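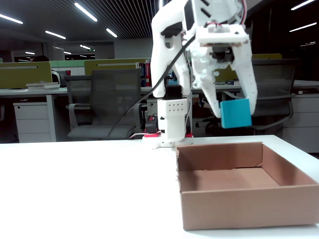
From: Noemi Greco
To: Members' list
Subject: Re: Open day at Parisi – arrangements for visitors

Dear members,

Thank you to all who have replied so far. Mr Ruggiero's message is quoted below, and I answer his points in the order in which he raised them.

> From: Tullio Ruggiero
> To: Members' list
> Subject: Open day at Parisi – arrangements for visitors
>
> Dear colleagues,
>
> I would be grateful for some further details before I pass the
> invitation on to my department.
>
> Firstly, will the arm be shown at work, or will there only be a
> talk with slides? Several of my staff went to the Medovska
> presentation in March and came away having seen nothing move.
>
> Secondly, is there a limit on numbers, and may we bring students?
>
> Thirdly, could the hosts say whether the drawings for the printed
> parts will be made available to those who attend?
>
> With kind regards,
> Tullio Ruggiero

On the first point, the arm will be shown at work. The demonstration is a simple pick-and-place task with a coloured cube and an open cardboard box, carried out on a table in the office. Fiorella Dal Bello will lead it and will explain each stage as it takes place. She has asked me to say that the task has been kept plain on purpose, so that visitors can follow the movement of the gripper and ask about it. Those who wish to place the cube themselves between runs may do so when invited. Please keep hands and loose sleeves away from the arm at all other times.

A short talk by Ermanno Bianchini will come first. It will deal with how the grip is adjusted and with the faults met during testing. The team has kept a record of 2588 attempts, of which 327 were marked as failed, and Mr Bianchini intends to go through the main causes – chiefly poor starting positions and slack in the joints.

On the second point, each group is limited to 20 persons. Students are welcome if a member of staff comes with them. The demonstration is held in an open-plan office where others will be at their desks, and visitors are asked to keep their voices low on the way in and out. Coats and large bags should be left at reception.

On the third point, I have put the question to Arturo Valentini. The drawings for the gripper housings will be given to those who attend, together with a parts list. The control software, known within the team as Clikuvel, is still being revised and will not be handed out on this occasion. Mr Valentini is willing to discuss it with any institution that wishes to test it.

Members have also asked about the Starkener grant. Travel costs may be claimed in the usual way, up to the limit stated in the members' handbook. Claims without receipts cannot be accepted.

The open day will be held in September 2019. The exact times for each group will be sent to those who have registered. To register, please reply to me directly and not to the list, giving the names of all visitors and any access needs. Members who have already written to me need not do so again.

Yours sincerely,

Noemi Greco
Visits and Events
Parisi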